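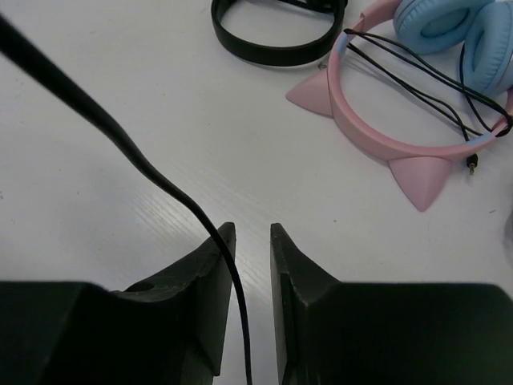
Projects > Gripper trials > Minutes, October

Present: Takeshi Fukuda (chair), Chiyo Shimada, Britta Lenz. Apologies: Kumiko Amano.

1. Fingers. Britta reported on the Jeta fingers against the Farah set. Jeta managed 282 good picks out of 342, with most misses on headbands lying flat. The Farah run is not finished.

2. Two-arm holds. Chiyo wants the headset trial kept in, one arm on the band and the other at the ear cups.

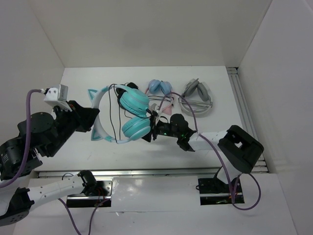

She asked for slower closing on the cup side. Agreed. Takeshi will change the controller setting before the next run.

3. Cables. Loose leads to stay in the test. Britta to log snags separately.

4. Wrist cameras. Quote from Clenovness still awaited. Carried over.

Next meeting 2 pm, same room.

Comments (2)

Kumiko Amano: Can I have the log for the 81 Farah picks so far?

Daichi Shimada: Item 3, do snags count as misses?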